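Harvest and cellar positions, Ruddock Vineyard, Prastulton
Posted 18/01/2011

We are looking for 8 people for the coming harvest and 2 people for the cellar. The work starts when the grapes are ready, normally in the last part of February, and finishes in April. Please read the whole text before you write to us, because many questions we receive every year are answered in it.

Who we are

Ruddock is a family vineyard on the east side of Prastulton. The first vines were planted by the parents of Glenys Lougher, who is still the owner and still drives the old tractor when she has time. We grow mostly Riesling and Pinot Gris, with one small block of Gamay that we use for a light red wine. All our fruit is picked by hand. Last year we filled 3118 cases under our own label, and the rest of the grapes were sold to Turomo, the winery on the other side of the river.

I am the assistant winemaker. I came for one harvest from another country and I stayed, so I know how it is to arrive with one bag and not understand the jokes at lunch. After two weeks it is better.

Picking team (8 places)

The day begins at 6:30 in the morning at the big shed. We pick until the heat is too strong, most days until 1:30 in the afternoon, with a break of thirty minutes in the middle. On cooler days we can continue until 3:00. You will work in pairs, one person on each side of the row. Carys Landeg is the vineyard manager and she decides which block is picked and when. Sometimes she changes her mind the evening before, and then you will get a text message.

Experience is welcome but it is not required. You should be able to bend, lift and walk on a slope for several hours. The full crates are heavy, and the lower part of the Gamay block is steep. Please tell us if you have a problem with your back or if you are allergic to bee stings.

We pay by the hour and not by the crate. We want the bunches to arrive whole, and people who are paid by the crate throw them. Sorting begins in the row: green berries and bunches with rot are cut out and left on the ground. Carys will show you on the first morning what is acceptable and what is not.

Cellar hands (2 places)

These two persons start one week before the pickers and stay until the last tank is quiet, which can be the end of April. The work is receiving the fruit, loading the press, pumping over the Gamay, taking density and temperature of each tank two times per day, and cleaning. I must be clear about the cleaning. It is more than half of the job.

For the cellar we ask for one previous harvest in any winery, large or small. You should be comfortable with simple calculations, for example how much sulfur to add to a tank which is only partly full. All additions are written in the cellar book the same moment they are made. A forklift license is an advantage. We have a Gindex basket press, older than me, and it needs some patience - Seidu Yakubu has run it for many seasons and will teach you. He does not like to be hurried.

Cellar days are long in the middle of harvest, often ten hours, sometimes twelve. Extra hours are paid at the higher rate. Every cellar hand has one free day per week, also in the busiest week.

Pay, food and sleeping

Pickers and cellar hands are paid every second week by bank transfer. The cellar rate is higher than the picking rate. We send the exact rates with our first answer, so you can decide before the telephone interview.

Lunch is given on all working days. Heledd Kemeys cooks for us during the harvest, and she can cook without meat if she knows in advance. Breakfast and dinner you make yourself in the shared kitchen.

There are beds in the workers' house behind the shed, in rooms for two. The price is 392 for the whole season, with electricity and hot water included, and it is taken from your pay in equal parts. You can also bring a tent or a van and stay on the grass near the dam without cost, but the shower is then a walk of five minutes. Pets are not possible.

What you should bring

Closed shoes with a good sole, a hat, a rain jacket and long pants. Mornings are cold here, even in summer. We give you snips and gloves. If you have your own snips and prefer them, bring them, but they must be washed before they go in our rows. Cellar hands need rubber boots that were not used in another vineyard this season, or we can lend a pair if your size is common.

How to apply

Write a short letter to Myfanwy Lewis at the vineyard office. Please tell her which job you want, the dates when you are free, whether you need a bed, and the name and telephone number of one person you worked for before. It does not have to be farm work. You must already have permission to work in the country - we are too small to help with visas.

Friends or couples can apply together, but each person must send a letter. We answer everybody, also when the answer is no, but in the weeks of netting the vines it can take some days.

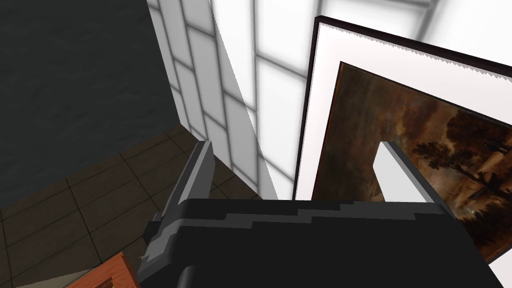 The two cellar places are usually filled first, so if you want one of these please do not wait. For the picking team we keep a short list of reserve names until the end of the first week. If you live near Prastulton and can come with one day of notice, write this in your letter and Myfanwy will put you on it.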